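The Istham Show

The schedule for the Istham Produce Show ran to 331 classes, and my aunt had entered me in one of them. Class 5, a collection of mixed produce, to be presented with restraint. I had grown nothing. I had, however, been to the greengrocer in Estonden, and I had a table.

I tried a row first. It looked like an identity parade. I tried a circle, and that looked like a séance. In the end I pushed everything together and let them sort it out among themselves.

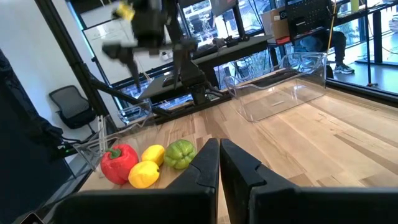
The lemons were the trouble. Lemons do not grow in Istham, and the judges were sure to know it. My aunt said on the telephone that a red pepper would carry any collection, provided it was shiny, and that she had once seen a man take second with a turnip and a confident manner.

"What about the lemons?" I said.

"Say they're from the conservatory."

"I live in a flat."

She thought about this for a while. I could hear her kettle.

"Then don't let them see your address," she said, and rang off to polish her marrow.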